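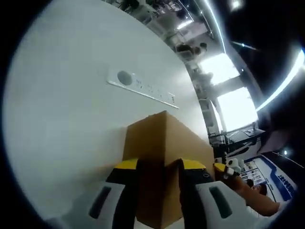 Cardboard box held between the yellow fingertips of the Laselix hand-held gripper.

Picking up a box with the Laselix hand gripper

The Laselix is sold by Trenadden as a kit: the gripper, 3 spare pairs of tips and a charging lead. These steps cover a first grip on a small carton. Allow 10 minutes.

1. Press each tip onto its finger until it clicks. If it still wobbles, take it off and wipe the socket.

2. Switch on and wait for the steady tone. Code 1022 means the fingers were not fully open at startup. Open them and switch on again.

3. Come at the box from above, with one finger on each side. On a corner grip, the tips go on two opposite faces.

4. Squeeze slowly until both tips touch, then a little more. Stop if the cardboard starts to bow.

5. Lift straight up, hold for a moment, and set the box down before you let go.

The load limit in the manual is 900 grams. Karla Zepeda tested ours with a filled carton just under that and had to re-seat the left tip twice. The replacement tips Trenadden sent in April fit tighter.

Spare tips are sold in pairs. Order by the part code on the bag, as the older Carix tips will not fit.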